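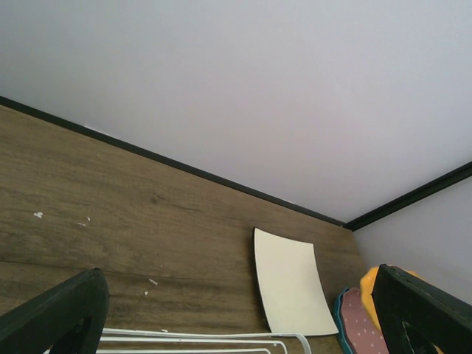

Tristarville Air Museum opens its restored Gellelia flying boat to visitors in January, after work on the hull and both wings.

The Gellelia was a twin-engine patrol aircraft built at the Tkachenko works for coastal reconnaissance. Only 12 were completed before the contract was cancelled, and 2 are known to survive. The museum's aircraft logged 1,275 flying hours before it was retired and put into storage at Hilterari.

Restoration included new fabric on the control surfaces, repairs to the keel and a rebuilt bow gunner's position. The engines have been cleaned and preserved but will not be run. A total of 359 original parts were returned to the airframe.

Visitors will be able to walk beneath the wing and look into the cockpit from a raised platform. The cabin itself will stay closed. Entry is included in the normal museum ticket.

Press visits can be arranged through the museum office.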